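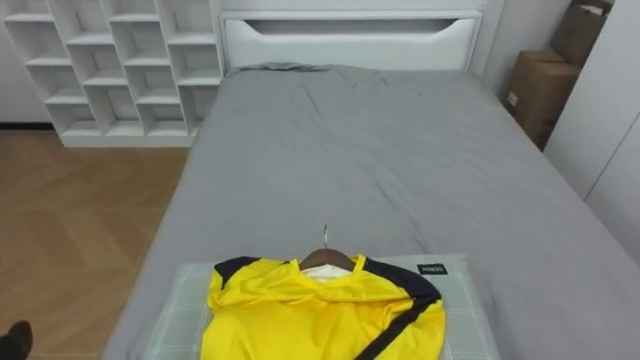 Section 4. Preparing and Entering a Place-Name Record

This section applies to all contributors to the Stasasside Parish History Register. It covers the entry of settlement names, field names and house names into the Zellel cataloging program. Contributors who are entering census or tithe material should use Section 5.

Before you begin

You will need a reader's card, a contributor login and the shelf reference of each source you intend to cite. Logins are issued by Yaneth Muñoz at the Olvera reading room.

4.1 Creating the record

1. Sign in and select New Record, then Place Name.
2. Enter the modern form of the name as it appears on the current base map.
3. Enter the parish. If the place lay in a different parish before the boundary changes, enter both and mark the earlier one "former."
4. Enter the grid reference. For a lost settlement, give the center of the known site and check the Site Uncertain box.
5. Select Save Draft. The program assigns a record number.

Note: Drafts that are not edited for 30 days are removed. A removed draft cannot be restored.

4.2 Entering early forms

1. Open the draft and select the Early Forms tab.
2. Enter the oldest form first. Copy the spelling exactly, including capitals and any marks of abbreviation.
3. Enter the date of the document. Where only a reign or a range of years is known, use the From and To fields.
4. Enter the shelf reference and folio.
5. Repeat for each later form. A record may hold up to 70 forms.

Caution: Do not correct or modernize a spelling, even where the clerk's error is plain. Place your suggested reading in the Comment field.

4.3 Describing the origin of a name

1. Select the Origin tab and choose Settled, Probable or Disputed.
2. Write a summary of no more than 400 words.
3. Cite at least one printed or manuscript authority. Family tradition may be recorded under Local Accounts, with the name of the speaker and the date of the conversation.

Note: Record 516 (Prinus Farm) shows a disputed origin set out in the approved manner. It was prepared by Tane Pirihi and may be used as a pattern.

4.4 Submitting for review

1. Select Check Record. Fields that need attention are shown in red.
2. Correct these fields and select Submit.
3. The record is locked until the editor, Farzana Kanagaratnam, has approved or returned it.

Caution: Do not open a second record for the same place while the first is locked. Duplicate records must be merged by hand, and early forms may be lost in the process.

Requests to unlock a record should be sent to Ulises Ccori, with the record number in the subject line.

Section 4 last revised 12/25/19.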